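Slow water: a talk with a river guide from Skirkside

She has been taking small groups along the river at Skirkside for 20 years, and she asked me to leave her name out of this. "Put the river in, not me," she said. We met in October in the kitchen behind the booking office, where the kettle was on and the last guests of the morning were still returning their life jackets. 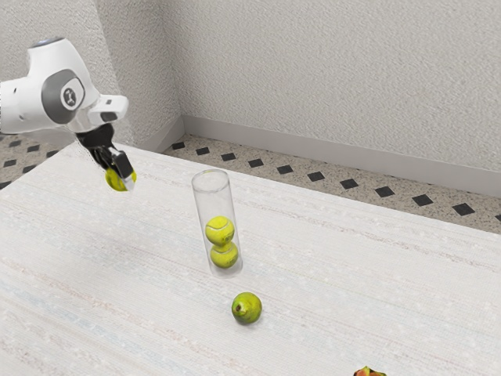

I wanted to know first how a person becomes a river guide in such a quiet town. She told me she came for one summer, to wash dishes on a boat that went between Skirkside and Drundance. The boat carried 50 passengers and had one deck, with a bar that closed when the captain felt tired. In the second week the guide lost his voice, and she was given the microphone.

"I knew four facts about the river and the trip was three hours," she said. "So I talked about the bakery in Drundance for a very long time. Then we stopped there and the people bought everything. The baker sent me a cake."

The bakery is still a stop on her tour. The groups are smaller now, 12 people at most, and they travel the upper part by boat and walk the rest on the towpath. I did the walk myself the day before our talk. It is flat and easy, but after rain the path near the second lock becomes soft and I was glad for proper boots. From the lock you can see the hill of Cunditz and the chapel on the top of it, which many visitors take for a castle.

"They all ask about the castle," she said. "I used to correct them at once. Now I wait until we are up there, and they see it is a chapel with room for 20 people and a broom."

I asked which month she would choose for herself. She did not need to think. In summer the locks are full and you can wait one hour for your turn, and the cafés in Drundance put out extra tables until there is no place to walk. In autumn the colours are good and the ferry at Cunditz still runs, although only until four in the afternoon. She has missed it twice, with guests. The way back by road is nine kilometres.

"The first time they were angry with me. The second group sang," she said. "I prefer to travel with people who sing, but you cannot write this on the booking form."

We spoke also about money, which she does not find embarrassing. The tour does not include lunch, and some guests complain. She took lunch out of the price after the restaurant at the landing changed its owner. She now sends people to the Schumacher, a small guest house with a yellow door, two streets up from the water. They serve soup, river fish and a plum dumpling that should be ordered when you sit down, as it takes a long time to prepare. I had the soup and the dumpling and can recommend both. The rooms upstairs are simple, and the ones at the back are the quiet ones.

What do visitors get wrong? "They want to see Skirkside, Drundance and Cunditz in one day, and be back for the evening train," she said. "It is possible. I have done it with groups. At the end they remember the train." Her advice is to sleep one night in Drundance, and to take the first boat in the morning, when there is often fog on the water and the herons stand close to the bank.

Before I left I asked if she still enjoys it. She looked out at the landing - a family was trying to decide who would sit in the front - and said she would answer me in spring, when her knees are better. Then she went outside to help them with the rope.

Contact us | © 2059 Skirkside River Walks | Back to top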